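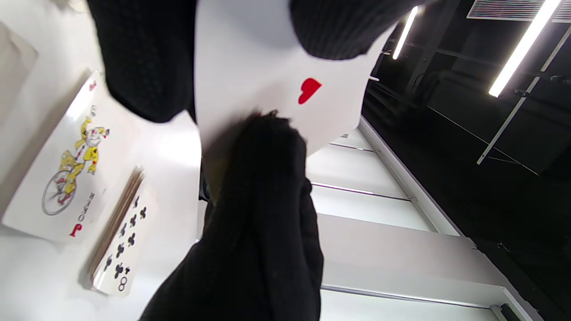

Llevo desde septiembre trabajando con el kit Karkcombe puesto y ya me han preguntado tantas veces qué tal va que prefiero escribirlo una vez y pasar el enlace. Aviso: soy usuaria, de ingeniería sé lo justo, y todo lo que cuento es desde el lado de las manos.

Para quien no me conozca, en Stutgate revisábamos barajas devueltas. Las abres, miras si están todas las cartas, apartas las dobladas, vuelves a juntarlas y a otra cosa. Yo hice eso durante 13 años (sí, se puede tener cariño a un trabajo así). Cuando la empresa decidió automatizar una parte, a unas cuantas nos ofrecieron pasar a grabar los movimientos con los que luego se entrena el sistema. Dije que sí sin saber muy bien a qué, la verdad, y acabé con unos guantes negros y medio kilo de cacharros en las muñecas. Bueno, medio kilo es lo que me parece a mí a última hora, no lo he pesado nunca.

## Los guantes

Lo mejor del kit, con diferencia. Los de punto son finos y transpiran bastante bien. Los acolchados protegen más los nudillos, pero ahí ya se nota que pierdes tacto, y con las cartas el tacto lo es casi todo. Levantar una sola carta de una mesa lisa, que a mano desnuda ni lo piensas, con el guante acolchado se convierte en una pequeña negociación. Yo empujo la carta con dos dedos hasta que se curva un poco y entonces la pillo por debajo. Suleiman Akinola, que graba en la mesa de al lado, la arrastra hasta el borde, y a él le va estupendamente.

Eso me hizo gracia al principio y luego me pareció lo más interesante de todo: tantos años haciendo lo mismo y nunca me había fijado en cómo lo hacía. Ahora lo tengo que repetir despacio, con la baraja mal puesta, con la baraja bien puesta, con una carta tapando a otra... Hay tardes en las que sueño con ochos de tréboles.

## Mandos, seguidores y cables

Aquí baja la nota. Los mandos van sujetos con correas al dorso de la mano y el módulo de seguimiento en la muñeca. Si aprietas la correa lo suficiente para que no se mueva, a la hora te molesta. Si la aflojas, se gira y toca parar y recolocar. A mí me molesta más la izquierda, a otros compañeros la derecha, supongo que depende de la muñeca de cada uno. Y quien tenga las manos pequeñas que se lo pruebe antes, porque el agujero más cerrado de mi correa me lo tuve que hacer yo con un punzón.

Los cables son un fastidio, sin paños calientes. Bajan por el brazo y cuando cruzas las manos sobre la mesa siempre hay uno que quiere participar.

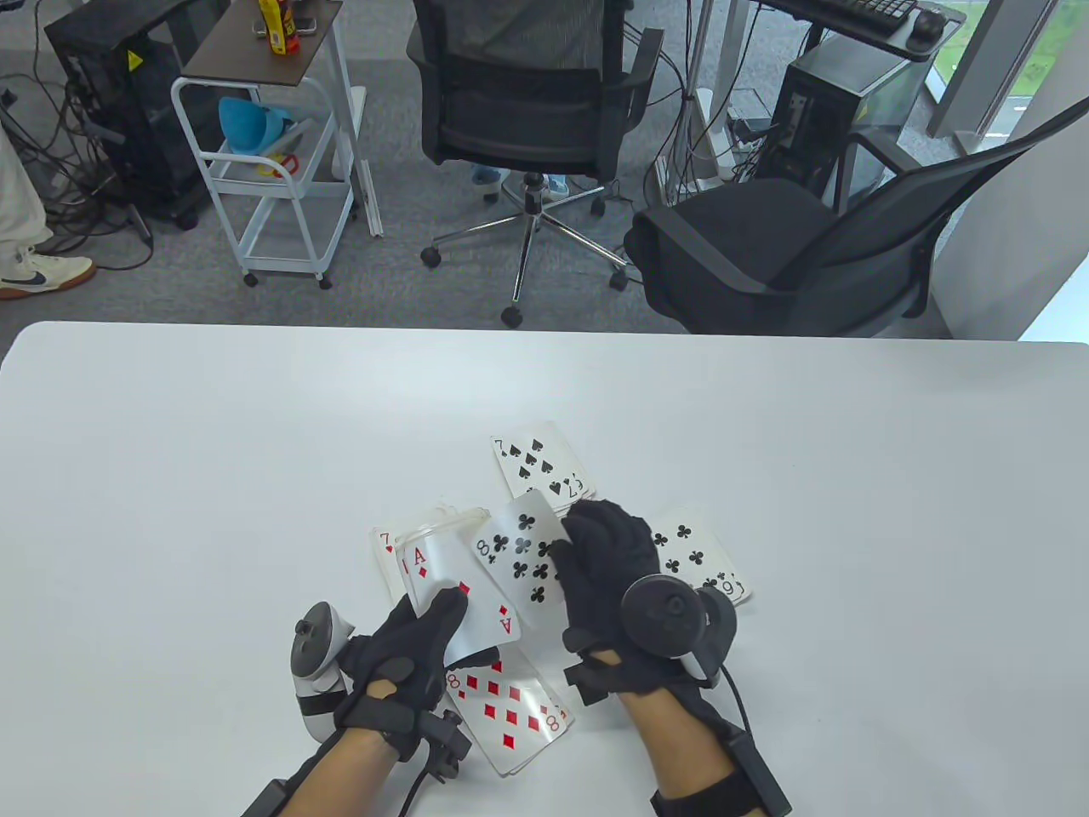

Lo que mejor me ha funcionado es pasarlos por debajo de la banda del antebrazo antes de sentarme y dejar algo de holgura en la muñeca. El manual trae 91 páginas y de esto no dice ni pío, y en cambio dedica un capítulo entero a cómo guardar el kit en la caja.

## El programa

El programa de Indby que viene con el kit cumple. Empiezas una toma, la cierras, la marcas como buena o mala y sigues. Se me ha colgado 3 veces en todo este tiempo y solo una vez perdí trabajo. Antes de este probamos el de Bensaid y era más bonito, pero tenías que quitarte un guante para darle a casi cualquier cosa, y ponerte y quitarte el guante con todo lo demás encima es para verlo.

Le falta un botón de «me he equivocado yo». Tal como está, si se me escapa una carta la toma cae en el mismo saco que si falla el seguimiento, y luego en el resumen parece que la torpe eres tú. Se lo dije a Latifa Hamdy, nuestra encargada, y lo ha pedido. A ver.

## Y el trabajo, ¿qué?

Esto es lo que me preguntan de verdad cuando me preguntan por los guantes. A mí el cambio me ha venido bien en algunas cosas: estoy sentada, hay luz, charlo más y nadie me mete prisa con el montón de cajas. En una sesión buena hago hasta 63 tomas y luego descanso. También echo de menos cosas. Antes terminaba una caja y la veía terminada. Ahora lo que termino son archivos, y cuesta más irse a casa con la sensación de haber hecho algo.

Y está la pregunta gorda, claro. Yo enseño a una máquina lo que hacía yo, y no me chupo el dedo. Latifa nos ha prometido que el puesto de revisión de casos raros se queda con personas (barajas mezcladas, cartas pegadas, ediciones antiguas), y de momento la creo, pero lo quiero por escrito y así se lo he pedido. Algunos compañeros prefirieron no grabar y me parece respetable. Si en vuestra empresa os lo proponen, preguntad antes tres cosas: cuánto tiempo seguido vais a llevar el equipo puesto, quién ve las grabaciones y a qué puesto volvéis cuando se acabe. Nosotros preguntamos tarde lo segundo y fue un lío.

## Nota

Guantes de punto, un nueve. Guantes acolchados, un seis para cartas, seguramente más para objetos grandes. Correas, un cuatro. Programa, un siete, y le subo medio punto el día que me pongan el botón.

¿Lo recomendaría? Para sesiones cortas, sí. Para jornada completa pediría otras correas, y si pueden ser mandos más ligeros, mejor todavía. Si alguien ha encontrado correas compatibles que no dejen marca, que me lo diga en los comentarios, ¡por favor!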